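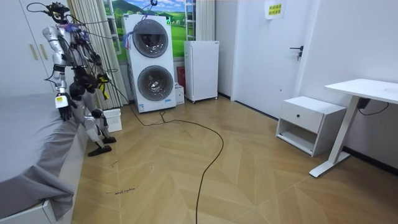
Last updated: 05/04/2024

The one-room laundry

Every few years somebody decides the bedroom is the right place for the washing. The latest push comes from Skisemar, whose small-flat range puts a stacked washer-dryer, a mini fridge and a wardrobe within a few steps of the bed. All white, naturally. White is what firms choose when they would like you to stop noticing how much is in the room.

I have lived with this sort of arrangement, and I remain unconvinced. One machine on top of the other saves floor, certainly. It doesn't save your sleep. The Jando brochure promises "a calm hum", a phrase I suspect was written by a person who goes home to a utility room.

Fergus MacLeish fits out rental flats and has put in over 285 of these units. He is kinder about them than I am. "People like not carrying wet sheets down a stairwell," he told me in February. "They moan about the noise for a week and then they run it while they're at work." Fine, but what about those of us who work from the bed?

Then there is the basket. A plastic one on the floor by the curtain is where most clothes will spend their lives, whatever the wardrobe cost. Vishwakarma, the joiners, will build you a tilting hamper into the wardrobe for 2,000 pounds. A basket does the same job and can be kicked out of the way.

I'll give the nightstand some credit. One drawer, one open shelf, and no attempt to charge your phone. Pismont sells a version with four drawers, and I can't think what would go in the other three except more chargers.

As for hiding a window behind a view of green hills and blue sky, I'd rather have the daylight, even if it falls on somebody's bins.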